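Faux stems: trimming and shaping for a narrow vase

Home Decor Forum > Artificial Plants and Florals > Technique
18 replies, 657 views

tallbottle_ohio
Posts: 46
I have five Rillora mixed foliage stems, the tall ones, and a Becerra bottle vase with a neck that takes two of them comfortably and three if I force it. The stems are too long for the vase. Stood on the base they put the lowest leaves well above the rim, and the whole arrangement leans toward whichever side has the heavier side branch.

Questions:
Do I cut from the bottom or fold the end back on itself?
What do people cut with? My kitchen scissors dented the coating and stopped at the wire.
Is heat needed to move the side branches or do they bend cold?

The vase goes on a hall shelf against a plain wall, so it is only seen from the front and a little from the right.

wirecutter_dan
Posts: 231
Cut from the bottom. Folding doubles the diameter at exactly the point where you have no room, and the fold springs open inside the neck.

Use side cutters rated for hard wire. Floral snips are for fresh stems and thin wire, and you will notch the blade on the first cut. Score all the way around the plastic first with a utility knife, then cut the core. If you skip the scoring the sleeve tears upward and you get a ragged end with bare wire showing.

Mark the length against the outside of the vase before cutting. Take off less than you think, then check, then cut again.

marrow_and_moss
Posts: 18
I disagree on folding. A fold is reversible and a cut is permanent. I change vases every season, and a stem cut for a bottle is too short for a floor vase in March when I want it back there. If the neck is the problem, fold lower down so the doubled part sits in the wide belly of the vase and only the single stem passes through the neck. You have to feed the fold in first and let it open up inside. It also works as an anchor.

wirecutter_dan
Posts: 231
It works as an anchor until you try to take it out. I have broken a vase doing that.

marrow_and_moss
Posts: 18
I have not. Squeeze it with long tweezers on the way out.

tallbottle_ohio
Posts: 46
Not going to risk the Becerra. I will cut. Still need to know about the branches. I am stuck on one side branch in particular, because it does not stick out the way the others do.
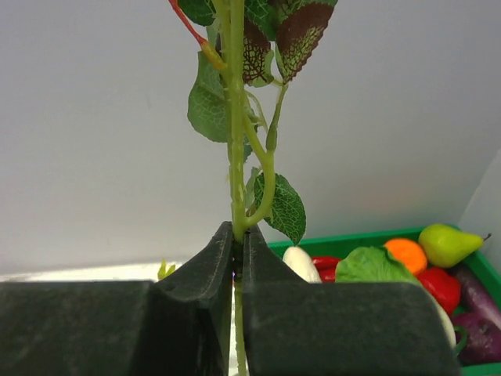 pledgeleaf
Posts: 657
Side branches on faux stems come in two kinds, and it pays to find out which you have before bending anything. The first kind has its own wire, twisted or molded into the main core, and will hold any position you put it in. The second kind is solid plastic with no wire, and it goes back to its molded shape as soon as you let go. Test it close to the junction with a small movement. On the stem posted, the branch leaves to the right and then curves back down toward the main stem, so it makes a loop, with a serrated leaf hanging near the low end of it. If that is the molded shape, you need heat. If it has a wire, somebody at the packing stage folded it to fit the carton and you can open it cold. I would not try to straighten it completely in either case. A branch with some curve in it looks closer to a real plant than a straight one, and the leaf on it gives you low coverage near the rim, where you said you have none.

For heat, use hot water from the tap, not boiling. Hold the branch under for half a minute, shape it, hold the shape, then run cold water over it. Keep the leaves out as much as you can. Fabric leaves are printed and some prints bleed. A hair dryer on medium also works but takes longer and is harder to aim.

wirecutter_dan
Posts: 231
Agree on the heat method. One addition: support the main stem right below the junction with your other hand. All the force should go into the branch. If you hold the stem down at the base, you bend the main stem at the junction instead and it kinks there.

tallbottle_ohio
Posts: 46
Tested it. Small movement, came straight back. So no wire in that one. The branch above it stays where I put it, which I did not expect on the same stem.

pledgeleaf
Posts: 657
Common on mixed stems. The picks are made separately and pushed onto pegs along the main stem. Different picks can come from different molds. Pull gently on one and you will probably feel some play. That is also useful for you, since a pick that comes off can go back on turned to the front.

greige_hallway
Posts: 46
Am I the only one bothered by how many kinds of leaf are on that thing? There is a rounded one with scalloped edges, a serrated one, and a couple of variegated ones, plus the red twig. No plant does that. I would pull off everything that does not match and keep one leaf type per vase.

tallbottle_ohio
Posts: 46
It is sold as mixed foliage. It is not meant to be a species.

greige_hallway
Posts: 46
Understood, but the question was about shaping, and the first step in shaping is removing. A stem with less on it is easier to balance. Your lean problem is a weight problem.

marrow_and_moss
Posts: 18
The variegated leaves are the best part of it. Against a plain wall, one shade of green goes flat from six feet away. Leave them. The red twig I could lose.

wirecutter_dan
Posts: 231
The lean is a base problem. A single stem in a wide-bellied bottle touches at two points, the bottom and one side of the neck. It will rotate until the heavy side is down no matter how many leaves you remove. Fill the vase. Dry sand or glass beads, up to the shoulder. Insert the stem, then fill around it with a funnel, tapping the vase as you go. If you fill first you cannot push the stem down through it.

greige_hallway
Posts: 46
Sand in a bottle neck is miserable to get out. Dry rice if the vase is opaque.

wirecutter_dan
Posts: 231
Rice attracts pantry moths. Sand pours out if it is dry. If it will not pour, it was not dry.

pledgeleaf
Posts: 657
Floral putty at the neck is the third option. A bead of it on the inside of the rim, press the stem in, done. Zunine makes a green one that I have used on ceramic without staining. I would not use it on unglazed clay. It holds two stems, and it does not hold three.

tallbottle_ohio
Posts: 46
Vase is glazed ceramic, opaque, so either is open to me. Does cutting change which stem goes in front?

pledgeleaf
Posts: 657
Yes. Cut the two to different lengths, a hand's width apart. Shorter one in front with its fullest side toward the room, taller one behind and turned a quarter. If both are the same height the leaves line up in rows and you see the repeat. Manufacturers use the same leaf positions on every stem in a line, and five stems side by side give it away. The Pledance stems I have are worse for this than yours.

marrow_and_moss
Posts: 18
Also bend the top third of the taller stem away from the shorter one. Long shallow bend over several inches, using both thumbs. No sharp corners.

tallbottle_ohio
Posts: 46
Results after Tuesday evening:

Two stems in, three left over. Side cutters borrowed from work went through the core in one squeeze after scoring. Hot water on the looped branch twice. It opened partway after the first round and a bit more after the second, and I stopped there. Leaf on it now sits just over the rim at the front. Print did not bleed.

Used sand. Filled to the shoulder and it no longer turns when the door closes. Took the red twig off the front stem and left it on the back one. Variegated leaves stayed.

greige_hallway
Posts: 46
Keep the twig. If you change your mind it goes back on the peg with a dot of clear glue.

wirecutter_dan
Posts: 231
No glue until you are certain. Put a wrap of floral tape on the peg if the fit is loose.

marrow_and_moss
Posts: 18
And what happens to the three leftover stems, now that you own side cutters?

tallbottle_ohio
Posts: 46
Full length, in the closet, uncut. You can have that one.

pledgeleaf
Posts: 657
Store them upright or hung by the base. Flat in a carton under other things and the leaves take a crease, and then you will be back here asking about steam.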